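Unit 4: Working Rules for a Shared Two-Arm Cell
Course handout, Workance Practical Automation
Prepared by Florencia Barrientos, with corrections from Bhupendra Bhatia

Read this before Thursday's lab. I know how handouts get read, so the parts that will be on your sign-off sheet come first and my opinions come later, except where I couldn't wait.

What a rule is for

You will meet three kinds of paper in this trade. Laws, which your employer worries about. Published standards, which your employer buys and puts in a cabinet. And cell rules, usually one laminated page, written by whoever was most annoyed last time. This unit is about the laminated page. It ranks below the other two and it is the one you will break first.

A good cell rule names a person, an action and a moment. "Be careful near the arms" names none of them. "The operator says 'clear' before enabling motion" names all of them, and you can tell from across the room whether it was followed. When you draft your own in the second half of the lab, read each line aloud and ask who would be in trouble if it were ignored. If you can't say, you have written a poster.

Two arms, one basket

Most beginner mistakes with a pair of arms are mistakes about territory. Each arm on its own is well behaved. Put them on the same rail, give them a common goal, and you have two people reaching for the last dinner roll. The basket is the usual trouble spot: one arm is down inside it while the other has business just to the left, with a plastic bag lying between them.

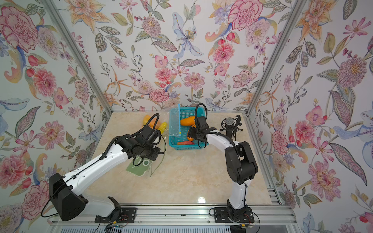
Rule 1. Shared space has one owner at a time

Decide which volume of the table is shared and write it down. In a packing task it is nearly always the basket and a hand's width around it. The arm inside owns it until its gripper is above the rim. The other arm may hover, and it may look impatient, but it waits.

Savita Dwivedi's version of this rule, which I like better than mine, is that the waiting arm must have somewhere to wait. Give it a named parking pose. If you leave it wherever it last stopped, that will be the spot you need next.

Rule 2. Slow down for anything floppy

Rigid things stay where the plan says they are. Bags don't. A bag held by one corner hangs, swings and shifts its contents to whichever side you were hoping to keep free. Hence:

- Pinch the edge you mean to pinch, then stop and look before you lift.
- Keep the second gripper out of the bag's path until the first has settled.
- Never let both arms pull on a bag to "see which one wins." Ľubomír Říha's group did this in June. The bag did not win, and cleaning up took longer than the exercise.
- Treat loose plastic near a wrist cable as a snag and move it before enabling motion.
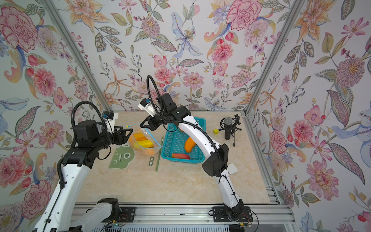 Fig. 2. Left gripper on the top corner of the zip bag, right gripper close by. Whose turn is it? Be ready to answer.

Rule 3. Cables are part of the robot

Students draw the reach of an arm as if it were made of links and joints. Look at the cable loops and draw it again. A loop can stand well clear of the arm it serves, and in a two-arm cell it passes through air that the other arm believes is free.

Before each session, move each arm by hand or at crawl speed through its whole working range and watch the cable, only the cable. You want slack at the far end of the reach and no rubbing at the near end. Log it. "Looks fine" is not a log entry. Abhishek Rastogi has read every log from the Droltero course and can tell you that 97 of them say "looks fine."

Rule 4. Check what the wrist camera sees, at the pose you will use

Everyone checks the wrist view at the home pose, where it is lovely. Then the wrist tilts, and the view you were counting on is wallpaper with a blurred bit of clear plastic across one side. Step through your waypoints and save a still at each. Mark the ones where the object you need is out of focus or out of view, and don't write any step that depends on the camera there.
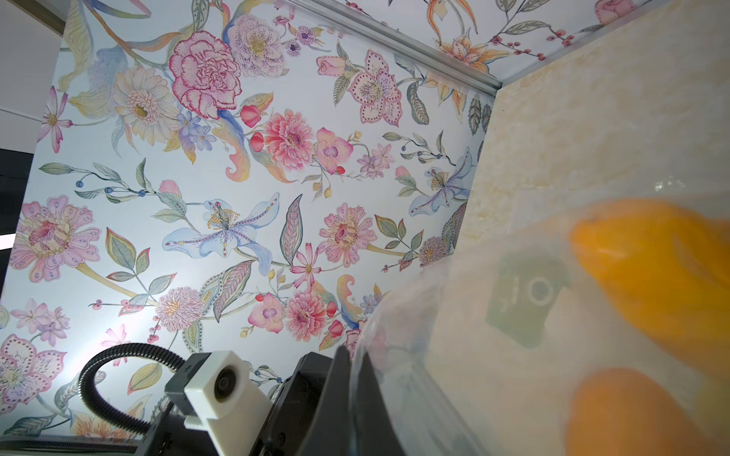 Rule 5. Hands, and where they go

Motion is disabled before any hand crosses the front rail. I will not be listing exceptions. Yes, the orange thing is within easy reach. Yes, it would take 2 seconds. The stop sequence takes less time than the form.

1. Operator says "stopping."
2. Operator disables both arms. Both, even if one has been idle since lunch.
3. Partner checks and says "clear."
4. Hand goes in, fixes the thing, comes out.
5. Partner says "clear" again. Operator enables.

Step 5 is the one people drop.

For Thursday

Bring a draft cell page of no more than 1,000 characters, spaces included. The Seditz site used to run on a binder and I have seen what the binder was used for (a monitor stand). Write it for the Shakya exercise, with both arms and the basket, and swap pages with another pair. You will run the task under their rules, exactly as written, and they under yours. Complaints go in writing on the back of the page, with the rule number.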